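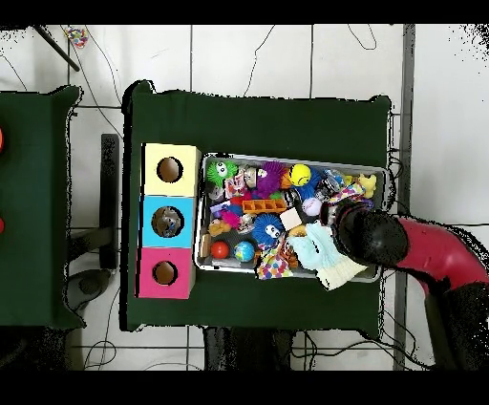 Toys in the tray, with one pale blue glove trying to get out.

Thu 19 December

Woke at ten to six with a carol going round my head, and only the second verse of it, so I gave up and came down to put the kettle on. It was pitch dark and chucking it down. I'd meant to write this diary every night of the month and I've missed most of them, but today was such a long one that I'm doing it properly, with my feet on the hot water bottle and the last of the good cheese.

So, the cake. I fed it again before breakfast (two spoons of brandy, one for it and a sniff for me) and it smells glorious, but it has sunk in the middle. It sinks every year. Mum used to say you turn it upside down and call the bottom the top, and I'll do that, only last time I did it the whole thing rocked on the board like a boat and the snowman slid off. I might pack the gap with marzipan. I bought enough of it in November to plaster a wall.

Then the bus into Dranton. I had promised myself I would not go into Dranton again before the day itself, and there I was at twenty past eight in the shelter with a woman holding a turkey. A whole one, in a bag for life, on her lap! She'd collected it the night before and was taking it to her sister's, who has the bigger fridge. We talked about fridges all the way to the ring road. Hers has a drawer that won't shut, mine has the puddle under the salad, and by the time we got to the station I felt I'd known her for years and I never asked her name.

List for town was: string, double cream, something for Dad, stamps, red candles, new washer for the bathroom tap. I got the stamps. I got candles too but they're more of a brown once you're out of the shop lights. No washers of the right size, and the man in the hardware shop looked at the old one for such a long time that I started to feel sorry for it. He said it had perished. I said yes, I'd gathered, from the dripping.

Something for Dad is the hard one. He wants nothing and says so, and then he's a bit quiet on the day if nothing is what he gets. Last year was the slippers (still in their box, I've seen them). The year before was the book on canals, which was a hit and has been read to me over the phone in large chunks. I stood in the bookshop for three quarters of an hour hoping for a second book on canals. What they had was a Polia jigsaw of a lock with a narrowboat, 973 pieces. Such an odd number! I asked at the till whether some were missing and the girl said no, it's just how they cut them. I bought it. If he doesn't want it I do.
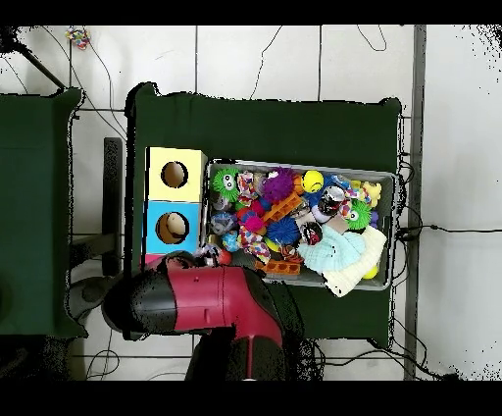 Plenty of faces in among the spikes and fuzz, and a small orange ball near the yellow smiley.

Had my lunch at the Gazi, at the little table by the radiator, and read my own post there, all the cards I'd snatched off the mat on the way out. Auntie's has the newsletter folded in it again. Two sides, small type, everyone's knees. I tease her about it but I read every word, and I was properly pleased that the extension is finished at last and that the dog has been forgiven. There was a card from the people who lived next door before the people before these ones. I've never known what to put back to them. "Still here!" I suppose.

The soup was leek and too salty and I had it with two rolls. I do like eating lunch on my own in a full café. I like it best in this week of the year, with everybody's bags in everybody's way and coats on the backs of chairs sliding off one by one, and somebody's little boy telling the room what his gran is getting (bath salts, and she was sitting right there).

It set me off thinking about presents when we were small. We had pillowcases, my brother and I, never stockings, and they were laid across the foot of the bed and you had to wait until you heard the toilet flush before you were allowed to touch them. I can still feel the weight of it on my feet. There was always a tangerine and always a net of chocolate coins, and the rest was little bits and bobs that must have come from the market, bouncy things and squeaky things, a puzzle with a ball bearing in it that you could never get in the hole. I loved those better than the big present. The big present was usually something I'd asked for in September and had gone off.

My brother swears he got a drum one year. He never got a drum. I would have remembered a drum.

And gloves, every single year, from Gran, who knitted all of them on the same needles to the same pattern, so that as we got bigger they got tighter. I had mustard, I had bottle green, I had one pair in two different blues where she'd run out of wool. I threw those away in a temper when I was fourteen and I've been sorry ever since, on and off. I've tried to knit a pair myself this winter and I've got one done. One! The thumb is on the wrong side for a left hand and a bit too long for a right, and I've decided it's a right.

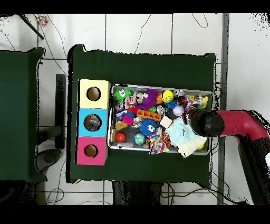
Issue 241, page 9

Home by three with the light already going. The rain had stopped and there was that yellow strip along the bottom of the sky that you get over the allotments, so I dropped the bags in the hall and went straight out again with my boots on, just down to the river and back. Good thing too, as I'd have sat down otherwise and that would have been that until supper. My phone says 3,666 steps for the whole day, which can't be right, I walked the length of Dranton twice. I think it was in my bag on the chair for half of it. Do steps count if you're carrying the phone in a bag with a jigsaw?

The river's high, right up over the roots of the willow, and brown as tea. Two swans were just sort of standing about in the field. Somebody has tied tinsel round the lifebelt post. I met the man with the three-legged lurcher and we agreed that it was mild and that it wouldn't last, and we agreed the same two things last week.

Rehearsal at half past six. We're singing on Sunday in the church porch if it's dry and inside if it isn't, and we've still not got the end of the Coventry Carol. The altos (me) go flat on the very last chord every time, and it's such a lovely chord, it opens up like a door, and then we all sag. Our conductor had us hum it nine times over. Then she had us do it with our eyes shut, and it was better, and then with our eyes open, and it was flat. So I don't know what the plan is for Sunday. We'll have to see the words somehow.

Mince pies afterwards, somebody's own mincemeat, with ginger in. I had two and brought one home in a napkin. Talk was all about who's cooking for how many. The tenor with the beard has fourteen coming and one oven. He's doing the potatoes the day before and I didn't say anything, but I've tried that, and they go like golf balls.

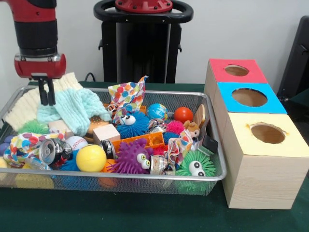 Words and pictures by Dilani Sarkar

Wrapping, then. I started at nine with the radio on, thinking I'd be done in an hour, and I'm about half way. I'm a terrible wrapper. I cut the paper too short, always, and then there's a little window at the back that I have to patch with a strip. The jigsaw was easy, a nice flat box. The bottle for next door was murder. I rolled it up like a cracker in the end and tied both ends and it looks quite cheerful. I couldn't find the string I was sure I had (and hadn't bought, see list) so everything's tied with green garden twine, and now the sitting room smells of shed.

The amaryllis I ordered from Prulilis came while I was out, left behind the bin, thank goodness on the dry side. It's meant to be in flower for the day. At the moment it's a bulb with a nose. I've put it on the bookcase above the radiator and given it a talking to. If it doesn't get a move on then my sister-in-law is getting a pot of earth with a bow round it, and she'll be nice about it, she always is, and that makes it worse.

I wrote the last of the cards at the same time and got one muddled, so if the dentist's receptionist gets one saying "so lovely to see you all in your pyjamas" then that was meant for my cousins. I'd sealed it before I thought. I did hold it up to the lamp but you can't see through the envelope, they're the thick sort. I think it's the right one. I'm nearly sure.

Things left to do: cream. Tap. Ring Dad about trains, as he's got it into his head that the 10.40 still runs and it hasn't since the summer. Find the big dish. Iron the tablecloth, or put it on wet and let it dry flat (worked last year apart from the smell). Icing, but not until the marzipan's had its day or two. Ask my brother if he's bringing the folding chairs, and ask him again about the drum.

It's gone half eleven now. The tap's going, drip, drip, and I've put a flannel under it. I ate the mince pie I was saving.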